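Leave the Walls Gray

Every December the tenants' newsletter in Stotport runs a piece on brightening up a rental before the holidays, and every year it recommends white paint. I have lived in the Llewellyn building for nine winters and I think white is a mistake in rooms like ours.

Our windows face north. White in that light turns blue by two in the afternoon and shows every thumbprint. Gray takes the light as it comes. In one spot it leans green, in another it is close to beige, and you stop noticing it, which I count in its favor. A room is for the people and the chairs in it.

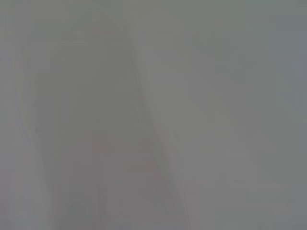

Vinh Trương wrote to me after my last column that gray is what landlords pick when they don't want to think, and that after a winter of it he would have paid 234 dollars out of his own pocket for one yellow wall. He did paint it, in his hallway on Janisby Street, and he is happy with it.

I take the point about landlords. Ours bought the cheapest gray they could get and put it on the doors and the radiators too -- that was lazy, and the radiators have chipped. But a cheap gray can be touched up with another cheap gray. Try that with yellow. If the building does repaint this spring, I will ask them to keep the color and spend the money on a second coat.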